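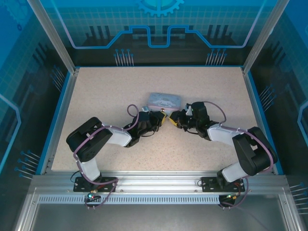
Uriel Gaete thinks the speckled top should be wiped before every tin, and I agree with him now.

September, morning. Page 13. Sorting the tins for the Henare shelf. I note only lids and corners, the insides are for later.

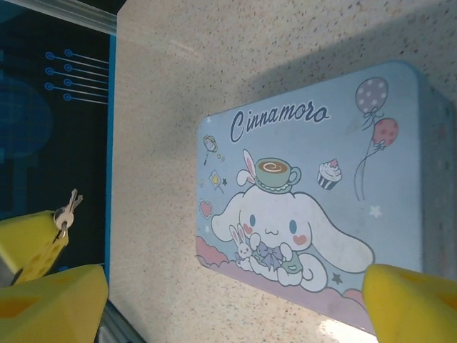
Which cloth is best for a printed lid? The soft dry one from Trodley, with very little pressure.

Light scuffs on the blue lid. I leave them, polish can take the print away. Label stays off until we agree the place for it.

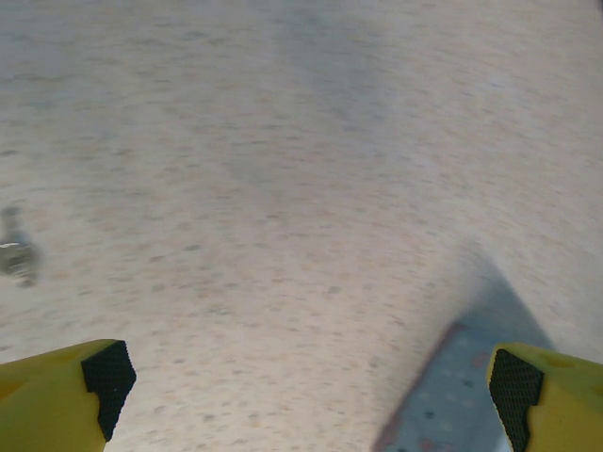
Speckled surface, with part of the blue-grey mat.

The flecks make it hard to find small crumbs of dirt. Must ask if Vuredden has a plain sheet, 40 cm is enough.

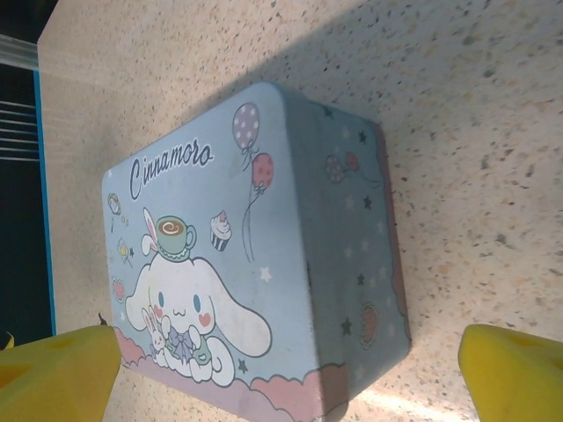 Blue tin, lid and long side.

I wrote "blue, puppy, balloons" in the list. Side still to check under the lamp after lunch.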